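Praltov puts household simulator on sale, with rooms built for robot arms

Jan 25, 2020

Praltov has opened sales of Pukmont, a software kit that lets developers test a robot arm in a furnished virtual home before they try the same job with real hardware. The kit had been limited to a small group of testers since June. It can now be bought by any company or school, at $1,328 a seat for one year, and a free trial runs for 30 days with nothing held back except the export tools.

The package contains a set of connected rooms, a library of 800 household objects, models of three two-finger grippers and a viewer that shows what a camera mounted at the gripper would see. Users bring their own arm model or start with the generic one that comes in the box.

Praltov says the kit is meant for teams working on home and light service jobs, such as picking up items, opening doors and moving things from one surface to another. It isn't aimed at factory cells. Conveyors, guarding and safety controllers aren't included, and the company says it has no plans to add them.

The wrist view is the part most buyers will spend their time in. The gripper takes up the bottom of the picture with its two fingers rising from it, and the rest of the home tilts and swings past as the arm turns. Up close, the surfaces of the objects hold up well enough. Flat panels have a thin black edge and a mottled brown face, and the lighting falls off across the gripper body in a believable way. Walls and floors are plain grey in many places, which will disappoint anyone hoping for photographs.

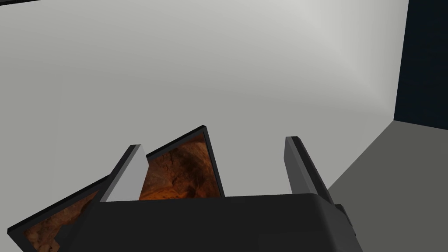 What comes in the box

There are two ways to get the kit. The download is the full version. A second version runs on a server at Ljungberg, the reseller handling Canadian sales, and is reached through a browser. The server version has the same rooms and objects but limits each account to up to 10 runs at once. Both cost the same.

The download needs a desktop computer with a separate graphics card. On the office machine used for this item, installation took most of an afternoon, nearly all of it spent on the object library. A smaller library can be picked at setup and the rest added later. The installer doesn't make this very clear, and the option is on the second page under the language settings.

Rooms are loaded from a plain list. Doors, furniture and loose objects can be moved, swapped or taken out with a text file or with the mouse. The text file is the better choice. Dragging with the mouse works, but objects have a habit of jumping to the nearest surface when let go, and a small bottle can end up on the floor when it was meant for a table.

Each run can be saved with its camera views, joint positions and gripper state. The saved files can be played back at any speed and stepped through one picture at a time. Two runs can be opened side by side, which is useful for comparing a change in the grip or the path.

How it handles

Pukmont uses the Zistine contact engine, licensed from the company of the same name, to work out what happens when a finger touches an object. Boxes and flat boards behaved sensibly in our tests. A board gripped near its corner swung down and had to be gripped again closer to the middle, much as one would expect. Soft items are another matter. Cloth is treated as a set of stiff pieces, and folding a towel isn't possible in this version.

Getting from one room to the next takes more care than expected. The doorways are ordinary household size and the arm has to be brought in at a reasonable angle. With the camera at the gripper, much of the view can be taken up by a nearby dark surface and the gripper itself, leaving the rest of the home to be read through whatever gap remains.

Anyone training a vision system will want those awkward views, and Praltov leaves them in. A setting called "clear start" moves the arm to a more open position at the beginning of each run. It is on by default. We turned it off after the first morning and didn't go back, though a class of beginners would probably want it left alone.
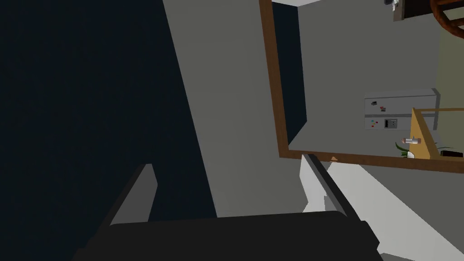 Small items at a distance are where the kit earns its price. A magnet on a refrigerator door or a cluster of coloured buttons covers very few pixels when seen from the next room, and a program that finds such things easily at arm's length can lose them from there. The kit keeps an exact record of where every object is, so a missed detection can be checked against the true position without anyone marking pictures by hand.

The same record can be switched off for a fair test. In that mode the program gets only the camera view and the joint readings. Praltov recommends keeping the last part of any project in this mode, and the manual includes a short section on how to set it up. The section is one of the better ones. Other chapters read as if they were written for the test group and never gone over again, and the chapter on lighting refers to a menu that has since been moved.

Colour and lighting can be varied between runs. There are settings for wall shade, brightness and the direction of the light. Wood furniture comes in several finishes. Plants, bottles and other small objects can be scattered by the software or placed by hand, upright or on their sides. The scatter tool now and then puts an object partly inside another one. When that happens the contact engine pushes them apart at the start of the run, sometimes with enough force to knock a chair over. Praltov knows about the fault and lists it in the release notes.

Changes since the test version

Testers who have been using the kit since June will notice a few differences. The viewer starts faster and no longer closes when a camera is removed in the middle of a run. The gripper models have been redrawn, with finger shapes that can be changed in a settings file. One model has a wider opening than before, and saved grips made with the old version may need to be adjusted.

Old room files still load. Old run files don't, and must be converted with a separate tool that comes with the download. The server version doesn't have the tool yet. Ljungberg says it will convert files for account holders who send them in, at no charge, until the tool is added.

The sound feature has been dropped. It played a click when a finger made contact, and few testers kept it on.

Cost and licence

One seat covers one named user on any number of computers, although only one copy can be open at a time. Schools can buy a classroom licence that covers a single lab for a year. The price of that licence is set case by case, and Praltov doesn't publish it.

Objects from the library may be used in papers, lectures and product demonstrations. They may not be sold or passed along as separate files. Pictures and recordings made with the kit belong to the user. The licence is four pages long and readable, though the part dealing with the contact engine is under separate terms from Zistine and should be read as well. It bars use of the engine with other simulators.

If a licence runs out, saved runs can still be opened and played back. New ones can't be made until it is renewed. There is no monthly plan.

Support is by email, with replies promised within two working days. We wrote twice during the trial. The first answer, on camera placement, came the next day and solved the problem. The second, on the scatter fault, took longer and pointed to the release notes.

Who it suits

A small team that already has a working arm model should be able to get a first pick-up task going in a day or two. Teams without one can use the generic arm, but its reach is short and some of the higher shelves can't be used with it. Groups that mostly handle cloth, cables or food should wait - the contact engine isn't ready for those, and Praltov hasn't given a date.

Buyers should also keep in mind that success in the virtual home doesn't guarantee the same result in a real one. Friction values in the object library are set by material type, with one value for each, and a real kitchen is less tidy than that. The values can be edited for each object. Doing so for even a small set takes patience, as the editor shows one object at a time and has no search box.

An update planned for June is to bring a fourth gripper model, a search function in the object editor and a fix for the scatter tool. It will be free to anyone with a current licence. Orders for the download go through Praltov's own site, and accounts for the server version are opened by Ljungberg.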